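Moving the junk drawer

We left the flat in Drustport in November, and the last thing I packed was the junk drawer. I had planned to sort it. I had, in fact, planned to sort it for the whole 2 years we lived there.

My friend Ximena Maldonado believes you should tip a drawer like that straight into the trash and see what you miss. She owns one pair of scissors and always knows where they are - I find this hard to be around. 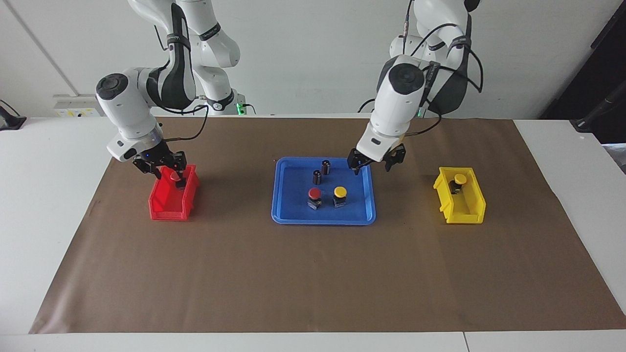 So I did it my way, on the floor, at midnight. I found keys to a bike I sold, a tape measure, and a receipt from Mudaliar for 138 dollars that I can't explain and would prefer not to. There were also enough soy sauce packets to float a canoe.

The movers charged by the box. I taped the drawer shut and called it furniture. They charged me 100 dollars extra for "loose items," so I suppose they could hear it.

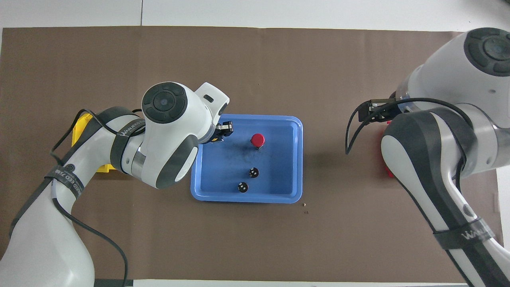

The new kitchen

It has four drawers. Three are full of normal things, like forks. I've been telling visitors the fourth one sticks.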